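The ferries had been kept out of Movska harbor since March, and my grandmother, who never cared for admirals, said the navy could practice its landings somewhere that didn't have her washing in it. 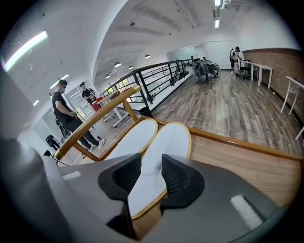
Still, when the 300 sailors came ashore for the autumn drill, tired and muddy to the knee, she sent me down with soup, and more bread than I could rightly carry.

"Is the war over?" I asked the lieutenant.

"Until six," he said, and held out his cup.
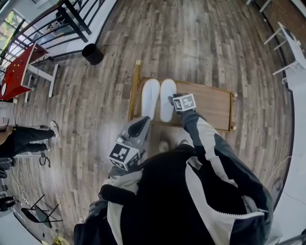
*By Levente Vida*

He drank it standing, looking up at our hill, and asked me very kindly whose sheets those were.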